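Print this thread | E-mail this thread

Bookshelf speakers on a desk, Ogura or Tratau?

humbucket60
My Tratau pair has started buzzing on the left side whenever a cello shows up. The Storcombe shop quoted me 322 for the repair. A new set of Oguras is 300. I can do that math, but I like the Trataus.

tamwood_tim
Swap the left and right cables first. If the buzz moves, it's your amp and you owe the speaker an apology.

humbucket60
Swapped. The buzz stayed on the left. Apology withdrawn.
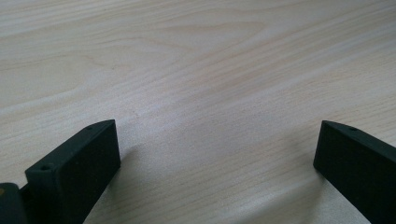 oldwoofer
Then it's the surround or something loose in the cabinet. Take the grille off and play a slow sweep from 60 Hz up, quietly. Press on the back panel while it buzzes. Mine was one screw, and I had already priced a replacement.

nofi_nell
Disagree. Buy the Oguras. They go lower and they have a headphone jack on the front.

oldwoofer
They go lower the way my knees go lower — with noise.

nofi_nell
You heard them once, in a store, next to a refrigerator display.

humbucket60
Back panel it was. Two screws, half a turn each. Cello is fine. Now I can hear the neighbor's dog in the quiet parts.

Reader comments (3)

quietpete: 1,057 posts on this board about cables and the fix is a screwdriver.

lowpass: Same buzz here, tightened everything, still buzzing. Ideas?

nofi_nell: Oguras.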